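Saturday, late, kitchen table

Legs are jelly, head is buzzing, and I have to get this down before bed or I'll lose half of it. I made it up Prundura! All the way to the marker at the top, 2,374 feet, which I know is a molehill to proper mountain people, but last May I turned back at the second stream with a stitch and a bad mood, so tonight I'm counting it as Everest.

Left the house at 6:20 with two cheese rolls, the blue flask and far too many raisins. The bus dropped me at the Zikia turnoff and there wasn't another soul there, just fog sitting in the fields and one very loud rooster. I love that first half hour of a walk so much. Everything creaks (knees, boots, the strap on the old pack) and then without noticing you've warmed up and you're striding along like you own the place.

The lower path goes through beech woods and it was all garlic and bluebells. I kept stopping to sniff things. Heard a woodpecker, never found him. Saw a treecreeper going up a trunk in little jerks, like a mouse on a string – my first of the year, and so close I could see the curved bill! Must put it in the bird notebook tomorrow. I think that makes 70 species since January, but I need to check whether I wrote the siskin down twice.

After the woods it gets steep, and then it's the long bare shoulder, which is the part I'd been dreading. I did it in chunks. Walk 500 steps, stop, drink, look back, go again. It worked so well that I forgot to stop for the last few. The looking back is the best bit, because the valley gets bigger every time and you start to pick out things you know, first the Jendberg chapel, then the reservoir, then the bend where the bus goes. 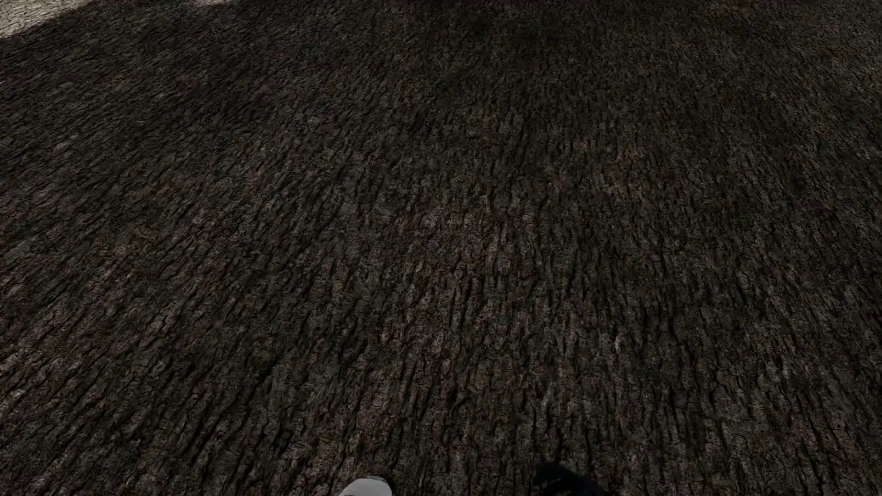

Ate both rolls at the marker with my back against it. The fog burned off while I was chewing and there was the whole ridge, every bump of it, all the way over to the quarry. I laughed out loud. Stayed much longer than I meant to and got cold, then had to put on every layer I'd brought, including the terrible orange hat.

Coming down was harder on the knees than I remembered. Took the eastern path and it's in much better shape now, somebody has put in new steps by the gully. Missed the 3:15 bus by a minute or two, watched it go, and ended up in the Verstraete bakery with a slab of plum cake the size of a paperback. No regrets at all. The crust had that crackly sugar on top and I'm wondering if I could do it at home with the coarse stuff in the cupboard.

Blister on left heel, small. The new socks are wonderful otherwise and I'm buying another pair.

Next I want to try the full ridge, Prundura across to Jendberg and down the far side. It's 20 miles, so I'd need an early start and longer days, and probably some training on the stairs at work. I've already had the map out on the floor!

To do: wax boots, wash flask properly, find the other glove, call about the gutter.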